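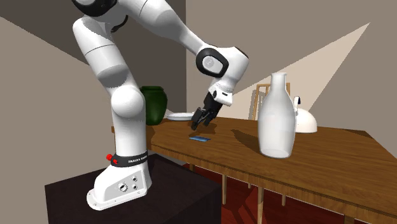 April, continued from the previous page

Morning, 9:40. I run the tabletop set again with the new grasp filter. The goal is the same as before: train only in simulation, then see if the policy can take low, flat objects from the wood without pushing the fingers into the table. Other objects are not the problem now. The bottle and the vase stay in the layout only as things to avoid.

Settings for today, so that I can find them later. Scene file is Dornon, version with the triangle of light on the back wall. Policy is Platero, the checkpoint Kylie left in the shared folder. 400 episodes, target is the thin blue piece, start position of the piece random inside the front half of the table. Time limit of each episode is 25 seconds. Gripper begins open. I did not change the friction of the table top, although Vilho asked for it. I want to change one thing at a time.

The filter does this. Before the hand goes down, the policy gives several candidate grasps, and the filter removes each one where the fingertips would end lower than the table surface plus a small margin. Before, the margin was one fixed number for all objects. Now it depends on the estimated height of the object. For a thin piece the old margin was larger than the piece itself, so all good grasps were removed and the arm did nothing until the time was over. It looked like a bug in the controller and I lost two days with that.

11:15. Run finished. Of 400 episodes, 14 ended with contact between fingers and table. With the old filter I had no contacts, but also almost no grasps of the thin piece, so these two results can not be compared in a simple way. I write it here because in the last meeting I said "zero contacts" and it sounded better than it was.

I looked at the replay of all 14. Most of them have the piece near the shadow of the bottle. The bottle makes a long dark shadow on the wood, to the left, and when the piece is inside it the height estimate becomes too low. Then the margin is also too low and the hand goes down too far. In the open part of the table, where only the shadow of the gripper itself is near the piece, the estimate is good. So I think the error comes from the image part and not from the filter, but I must check this with the shadows off.

Note to Kylie Bolger: the plate is still counted as "thin object" in the label list. Please take it out or give it another class. In two episodes the policy moved first toward the plate and came back to the blue piece very late. They are successes in the table but they are ugly.

13:30. Same seeds, shadows off in the renderer. Contacts went down to three. This supports the idea, but three is not zero, and those three I do not understand yet. In one of them the piece is turned so that its long side points to the pedestal, and the wrist must rotate almost to its limit. Maybe a different problem. I saved the replays in the folder Pitkänen, under "wrist".

Vilho Pelkonen came by and we discussed what to do with the shadows. His opinion is that we should move the light randomly in training and leave the filter alone. My opinion is that we need both, and the random light will cost us a new training run. We agreed to start with his way, because the old training had one fixed light for everything, and this was a weak choice from the beginning (mine).

Training started 15:05 with random light direction and brightness. Name of the run is Hedine. It should save a checkpoint every 430 updates. Please do not restart the machine during the night!

To do:
- repeat the 400 episodes with the first good checkpoint from Hedine, shadows on
- log the height estimate in each episode, not only the final grasp
- ask Vilho for the friction values he wants
- check the wrist limit in the three remaining contacts
- correct the slide that says "zero contacts"

16:50. Loss is going down slowly, nothing strange so far. I leave it running.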